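[manip-ops] Re: left hand stopped responding during toaster task, heater still on

From: Ojārs Mets
To: manip-ops list
Date: Oct 12, 2018
Subject: Re: [manip-ops] left hand stopped responding during toaster task, heater still on

Answers inline, then the fuller write-up I promised. Sorry for the delay, I wanted to read the bus logs before saying anything.

> We have seen something close to this on the Wado cell. Two questions
> before I go compare logs. First, did the arm itself stop, or only the
> hand? On ours the arm finished its move and the fingers just stayed
> where they were, which looked fine from the operator station until the
> next grasp failed. Second, what was your supervisor doing in the
> meantime? Ours reported "task running" the whole time, and I would
> like to know if that is our configuration or the default one.
>
> Also, was anything in the slot when it happened? You said "heater
> still on" but not whether there was bread in it.

Only the hand. The left arm completed its retract and parked where it was told to. The supervisor also reported "task running", and we have never touched that setting, so I believe it is the default. And yes, there was bread in it, one slice.

Setup, for those who don't know our cell. Two arms, one hand on each, fixed table. The task is the Endano breakfast sequence: load bread, press lever, wait, take the toast out, place it on the tray. The left hand works the lever. The right hand handles the bread and the tray. Task software is Wendemov with the stock supervisor. The hands are on a separate serial bus from the arms, and that matters below.

The still is from the head camera, during the wait state on run 18 of the series. Both hands are held clear of the toaster and the elements are lit.
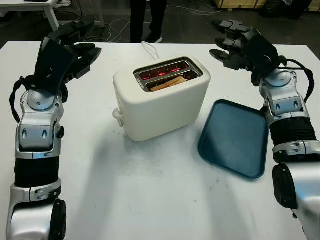

WHAT HAPPENED

Times are in seconds from the start of the log, which covers the whole series and not only this run.

2145: the left hand sends its last valid status packet. The lever is already down at this point and the arm is in retract. After this the hand node keeps publishing, but it is republishing the same finger positions with a fresh timestamp each time. Anything downstream that checks only the age of the message sees a healthy hand.

The wait state ends on its timer and the task asks the left hand to form the lever-lift pose for early release. The command goes out and no acknowledgment comes back. The hand node retries without limit. The supervisor sees an active node with recent messages and leaves the state as "running".

The operator noticed that the fingers had not moved, pressed the stop, and then pulled the toaster plug at the outlet. The stop cut both arms and both hands. It did not cut the toaster, which is on an ordinary wall outlet outside the stop circuit. If the plug had been out of reach, the heater would have depended on the toaster's own timer and nothing else.

No injury, no fire, no damage to the hands. The toast was overdone.

CAUSE OF THE HAND FAULT

Not fully proven. What we have:

- The bus logger shows framing errors on the left hand channel starting shortly before 2145 and never recovering.
- The external cable at the left wrist has enough free length to form a loop on the outer side of the arm. In the retract pose that loop takes a side load at the connector. Wiggling the connector by hand reproduces the framing errors in maybe one try out of three.
- Swapping the left and right hand controllers did not move the fault. Swapping the cable did.

So I am fairly confident in the cable or its connector. We had a similar complaint in April on the same side, closed at the time as "could not reproduce". In hindsight it should have stayed open.

CAUSE OF THE BIGGER PROBLEM

A bad cable is normal wear. What bothers me more is that the system carried on as if the hand were alive while a heating element was on. Three separate things let that through:

1. The hand node stamps messages at publish time, not at the time the data was received from the hand. Stale data therefore looks fresh. I consider this a bug and have a patch.

2. The retry on hand commands has no upper limit. It should fail after a set number of attempts and raise a fault to the supervisor.

3. The toaster is not part of the stop circuit. This one is on us and not on the software. When we wrote the risk sheet for the cell we listed the arms, the pinch points at the hands and the table edge. The toaster was entered as "household appliance, self-limiting" and got no further attention.

WHAT WE CHANGED

The hand node now takes its timestamp from the last good packet. With the cable unplugged on purpose, the supervisor goes to fault as it should.

Command retries are capped. On the final failure the arm on that side holds position and the task aborts. We chose hold over retract on purpose. If the hand has lost communication while gripping something, moving the arm is the worse choice.

The toaster outlet is now switched by a contactor on the stop circuit. The contactor also drops on a supervisor fault, so a dead hand now means a cold toaster without anyone having to reach for the plug. Please do not do this with a smart plug. It adds a network hop and its own idea of what state it is in.

The left cable is replaced and strapped so that it cannot load the connector sideways. The right one will get the same treatment. It passed inspection, but it is routed the same way.

After the changes the log ran on to 2610 on a repeat of the sequence with no framing errors. That is too short to mean much. I would like to see several full days before calling it fixed.

STILL OPEN

The Ichikawa people use the same wrist connector on their single-arm cell, with a shorter cable. If one of you reads this, could you check for framing errors in your bus log? They do not show up in the task log at all, you have to turn on the bus logger separately.

I would also like opinions on the wait state. At the moment the task trusts its timer and does not check either hand until it needs one. I could add a small finger motion every few seconds as a liveness test – it is cheap, but it puts a moving hand near a hot appliance for no task reason. A query on the bus without motion would prove communication but not that the fingers can move. I lean toward the query, plus one motion check before the lever is pressed.

To the Wado question about comparing logs: look at the finger positions, not the timestamps. If every joint value is identical to the last digit over many messages, you have the same fault. A live hand always shows a little noise, even at rest.

The patch against the hand node is on the usual branch. It touches two files. Review welcome, in particular the part that handles startup, where there is no last good packet yet and I currently report the hand as not ready.

Ojārs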